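Rapport de projet, partie 3 : constitution du jeu de démonstrations
Projet Keltetti, semestre de printemps
Encadrement : Dezső Kozma

3.1 Objectif

La politique de commande décrite en partie 2 est apprise par imitation. Elle prend en entrée l'image de la caméra de poignet et la pose de l'effecteur, et produit un incrément de pose ainsi qu'une consigne d'ouverture de la pince. Le jeu de données doit donc couvrir les phases d'approche, de contact et de retrait à l'intérieur d'un boîtier d'ordinateur ouvert. La tâche retenue est l'accès aux composants d'une carte mère encore montée dans son châssis, première étape d'un démontage sélectif.

3.2 Protocole de téléopération

Les démonstrations sont enregistrées par téléopération, un opérateur à la fois. Chaque épisode commence au-dessus du boîtier, pince ouverte, et se termine par un retour en position haute. L'opérateur travaille uniquement à partir du retour de la caméra de poignet, afin que l'information dont il dispose soit la même que celle fournie au modèle. Cette contrainte allonge la prise en main : les premiers épisodes de chaque opérateur ont été écartés d'office.

Trois cibles ont été définies : la pile bouton, un connecteur à broches et la vis de fixation d'une patte métallique. Pour cette dernière, seule l'approche est enregistrée, le dévissage étant hors du périmètre du projet. La position du boîtier est modifiée entre deux séries par translation et rotation sur le plan de travail. L'éclairage est modifié séparément, pour ne pas corréler les deux facteurs.

3.3 Volume et tri

Au total, 1445 épisodes ont été enregistrés entre février et la fin de la campagne. Après tri, 938 sont conservés. Les motifs de rejet sont les suivants :
- contact non prévu avec un câble ou avec la tôle ;
- perte de synchronisation entre le flux vidéo et les poses articulaires ;
- hésitation prolongée de l'opérateur, définie par une vitesse quasi nulle hors phase de contact ;
- fin d'épisode sans retour en position haute.

Le tri est effectué en deux passes. La première, automatique, repose sur le script Juvik, qui contrôle les horodatages et les profils de vitesse. La seconde est une relecture manuelle à vitesse accélérée. Un lot de 400 épisodes a été relu par un deuxième membre du groupe. Les désaccords portent presque tous sur le critère d'hésitation, dont le seuil a ensuite été fixé dans Juvik.

3.4 Difficultés propres à l'intérieur du boîtier

Deux problèmes ont été identifiés à la relecture. Le premier concerne les surfaces métalliques : les reflets sur les arêtes pliées se déplacent avec la caméra et gênent l'estimation du mouvement. Le second concerne les câbles. Leur trajet change d'un épisode à l'autre et ils peuvent passer au-dessus de la carte, dans le volume que la pince doit traverser. Nous avons choisi de ne pas les attacher, un boîtier en fin de vie n'étant généralement pas préparé de cette manière.

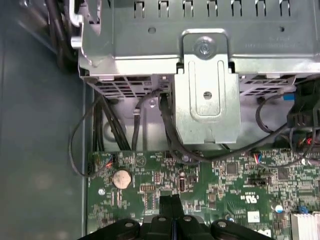
Figure 3. Vue de la caméra de poignet, pince au-dessus de la carte mère. La pile bouton est à gauche, la cage métallique en haut de l'image.

Le doigt de la pince masque une partie de la carte dans ce type de vue. L'ajout d'une caméra fixe a été envisagé, puis abandonné : les parois du boîtier l'auraient occultée dans la plupart des orientations. Nous conservons à la place un historique de 3 images en entrée du réseau.

3.5 Format et répartition

Les épisodes sont stockés au format Ovby, avec un fichier par épisode et un index commun. La séparation entre apprentissage et validation se fait par série et non par épisode, deux épisodes d'une même série partageant la même pose du boîtier. Le chargeur de données, repris du dépôt Sotiropoulos, a été modifié pour lire l'index sans ouvrir les vidéos. Les résultats d'apprentissage sont présentés en partie 4.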